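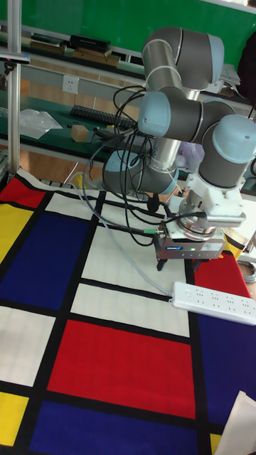 Workplace automation with small robot arms

Anness Encyclopedia of Work and Trades
By the Anness reference desk
October 19, 2022

Workplace automation with small robot arms, often called benchtop or tabletop automation, is the use of a compact jointed arm to take over part of the handwork in a shop, lab, packing room or repair bench. The arm usually has six joints, called axes, and carries a tool at its free end. It differs from older factory automation mainly in scale. A welding line is built around its robots, while a benchtop arm moves into a room that people already work in and has to share the table, the outlets and the shelf space.

The field has grown quickly among small employers, and it is one of the most interesting corners of robotics for anyone who cares about how jobs are put together. An arm on a bench changes who does what, in what order, and how it feels to do it!

Equipment

A typical station has an arm, a controller, a gripper and a work surface. The gripper is often electric, with two short fingers that open and close in a straight line. Electric grippers are popular in small shops because they need no compressed air, so there is no compressor humming in the corner all day. Many have a status light on the body. The meaning of the colors varies from maker to maker, and new operators are taught the code for their own model on the first morning.

Six axes give an arm enough freedom to reach a point on the table from different directions and to tilt its tool as it does so. A person picking up a small block does the same thing without thinking, turning the wrist a little to get around a neighboring part. Teaching an arm to do it smoothly is a pleasure to watch and can take a whole afternoon.

Cabling is the part that beginners underestimate. Power and signal lines must follow the arm through its full range of motion, with enough slack for the longest reach and not so much that a loop catches on a part. Shops use clips, sleeves or hook-and-loop straps, and most go through several layouts before settling on one.

The work surface matters too. Plain tabletops, rubber mats, printed grids and patterned cloths are all in use. Where a camera is part of the station, the surface behind the parts affects how easily they can be picked out, and some teams test on several backgrounds before trusting the system with real orders.

How tasks are chosen

Tasks that move to an arm first tend to be short, frequent and dull. Sorting, loading a fixture, setting parts in trays and moving samples between racks are common. Tasks that involve soft packaging, tangled items or judgment about quality usually stay with people for much longer.

At Brekiso, a maker of wooden teaching sets, the first job handed over was placing blocks into trays. A tray holds 40 blocks, and packers had filled them by hand on every shift, with sore thumbs as the usual complaint. The arm was given the plain blocks only. Painted ones stayed with the packers, who check the finish by eye and by touch and are far better at it. The station now handles over 1,000 blocks in a day, and the packing team spends the recovered time on inspection and on special orders, which had always been squeezed into the end of the shift.

Georgiou, a repair shop for small appliances, took a different route. Its arm presents screws and clips to the technician, who does the actual repair. The technicians asked for this arrangement themselves after trying a setup in which the arm held the housing, which they found slow and awkward.

Effects on the people at the bench

The most visible change is in the rhythm of the day. Handwork has natural pauses: a stretch, a chat, a walk to the supply shelf. An arm keeps an even pace, and a person paired with it can end up hurrying to match. Shops that plan for this put a buffer between the two, such as a rack that holds 20 minutes of work, so that either side can stop without stalling the other.

Jobs also gain new parts. Someone has to teach positions, clear jams, replace worn finger pads and decide when a program needs changing. In small workplaces this role nearly always goes to a person already on the team, and it can be a wonderful step up. Packers and assemblers know things about their parts that no manual records, such as which batch runs slightly wide or which edge splinters, and an arm program written with that knowledge is plainly better.

There are losses as well. A skill that is no longer practiced fades, and several shops keep a weekly hand-packing session for that purpose. Pay is another sore point. Where the new duties were added without a new job title, workers have reported feeling that they were given a second job for the wage of the first.

Safety and layout

Compact arms built for shared spaces limit their speed and force, but the tool and the part can still pinch or scratch. Each station needs its own risk review, repeated whenever the gripper changes. Common house rules include keeping hands clear of the fingers while the arm is powered, tying back long hair, and keeping the stop button within reach of the person seated at the bench.

Forow, a training workshop, has its learners mark the arm's reach on the table with tape before they write any program. Learners then spend 20 minutes moving the arm at its slowest setting.

See also
Compliant grippers
Hand tools in light assembly
Job rotation
Pick and place
Teach pendant

Recently updated
Bench lighting
Cable management in moving equipment
Packing room layout
Shift handover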